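The Ornby Casebook – boxed puzzle set

Last updated: Nov 20, 2020

The Ornby Casebook is a big, friendly box of logic and number puzzles tied together by one long story, and it's the set we've been asked for most often ever since the first of our slim little paperbacks went out of print. It's set in the harbour town of Ornby, where the ferry timetable has been tampered with, the town clock keeps three different times and the mayor's office has lost the only key to its own filing room. You play a visiting clerk who was only meant to stay for lunch.

There are 12 cases in all, and each one comes in its own folded wallet so that you can hand it across the table without spoiling the next. Between them they hold nearly 300 puzzles. Some you'll polish off while the kettle boils, and others (the tide tables in the seventh case, for instance) may sit on the sideboard for a week or more while you mutter at them. The story carries on from one wallet to the next, so we do suggest taking them in order the first time through, though the puzzles themselves will still work if you'd like to dip in.

Gillespie Innes wrote the whole thing, and Euan Dunbar tested every puzzle with a pencil and a good deal of tea. Several of them were rewritten after he found a second answer that had slipped past the rest of us. Regular solvers will recognise Gillespie's fondness for railway junctions, liars in rows and grids that look far too empty to be solved. There's less heavy arithmetic than in our earlier Kandpal books, and rather more working out who was standing where.

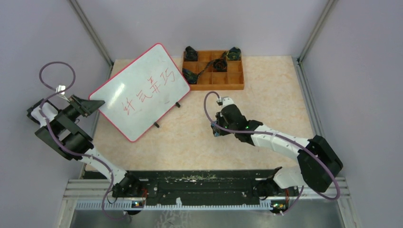

Two robot arms over a marble-patterned tabletop.

In the box you'll find the wallets, a fold-out map of Ornby, a pad of blank grids, a hint book and a separate book of full solutions. The hint book is my own favourite part – every puzzle has a gentle nudge, then a firmer one, and the two are printed on different pages so that your eye doesn't wander. The solutions are worked through in plain words from the first step to the last. All told it comes to 436 pages, so do leave a bit of room on the shelf.

You won't need anything beyond a pencil and a rubber. School maths is plenty, and a fair number of the cases need no sums at all. We think it suits confident solvers from their early teens upwards, and it's very pleasant shared between two or three people – one to read aloud, one to scribble, and one to object.

The Casebook is £29, with postage added at the checkout. If you already own Selach or The Hutetico Letters, please be assured that none of those puzzles are repeated, although one old character does turn up at the harbour café with his umbrella.

Spare grid pads are sold separately, and the map can be bought on its own if yours has met with jam. A second box, set further up the coast, is planned for March, and we'll put the details on this page once the price is settled.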